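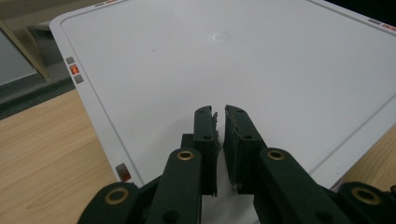
Shop Floor Notes: Moisture Content and the Winter Changeover

The heating at the Orkwood building switches to its winter schedule in November. Relative humidity in the bench room usually drops within a few days of that change, and solid stock stored near the supply ducts starts to lose moisture well before stock on the north racks does. Members with work in progress should read the following before the changeover.

Target moisture content

Interior furniture in this climate should be built from stock at 6 to 8 percent moisture content. Air-dried boards from the outdoor shed typically read 12 percent or higher and are not ready for joinery. Kiln-dried boards that have been sitting in a garage or a truck may also be too wet, whatever the yard ticket says. Measure at the bench on the day the boards are to be milled.

Pin meters and surface readings

The shop has two pin meters in the drawer under the sharpening station. Both are calibrated for Douglas fir and need a species correction for anything else. The correction table is taped inside the drawer. White oak and hard maple are the two most often read without correction, and the error is large enough to matter in a wide panel.

Take readings on a freshly crosscut face, at least a foot from the original end of the board. Ends dry first and will read low. Push the pins in along the grain, and take one reading near the surface and one at mid-thickness. If the two differ by more than two points, the board has a moisture gradient and will probably cup after resawing. Sticker it and wait.

The pinless meter on loan from Landry has been returned. It read well on planed stock over an inch thick and poorly on anything thinner, where it picked up the bench top underneath.

Movement allowances

Bradley Dawber has revised the allowance chart posted beside the panel saw. The old chart gave a single figure for each species. The new one separates flatsawn from quartersawn stock, which in red oak differ by more than a factor of two. The change in width is calculated as follows:

Change in width = board width x change in moisture content x coefficient

For flatsawn red oak the coefficient is 0.00369. A tabletop 36 inches wide that goes from 10 percent down to 6 percent will shrink by slightly more than half an inch. Breadboard ends on a top of that size need slotted holes at all the outer pins. Only the center pin is glued.

Frame panels should be cut so that they sit snug in summer and with clearance at both stiles in the dry months. A panel fitted tight in January will push the frame apart in August. Finish the panel before assembly, including the edges that run in the groove. If this is skipped, a bare strip of wood will show along each stile in the first heating season.

Glue

Yellow glue should be kept above 55 degrees. The cabinet by the loading door falls below that on cold nights, so all glue moves to the interior shelf for the season. Bottles showing stringy or lumpy glue should be discarded. Chalky white glue lines on a test joint mean that the glue, the stock or the room was too cold when the joint was clamped.

Storage racks

Rack space is being reassigned. Racks along the duct wall will hold sheet goods only. Solid lumber moves to the north wall, stickered at 16 inches with the stickers aligned vertically. Tag each stack with your name, the species, and the date of the last meter reading. Untagged stacks will be moved to the shed.

Mwanahawa Mollel is handling rack assignments and will be in the office on Wednesday evening from 6 until closing. Members with more than 100 board feet in the building should see her before moving anything.

Humidifier

The Trinier unit has a new evaporator pad and will run at a setpoint of 38 percent. Do not raise it. At higher settings the north windows collect condensation, which runs down onto the sill above the veneer press. The tank is filled at opening and again at midday. If the low-water light is on, fill to the line and reset the float by hand.

The data logger on the center post records temperature and humidity every ten minutes. Last season it logged 903 hours below 30 percent, nearly all of them overnight with the humidifier off. Printouts are in the binder next to the first aid cabinet.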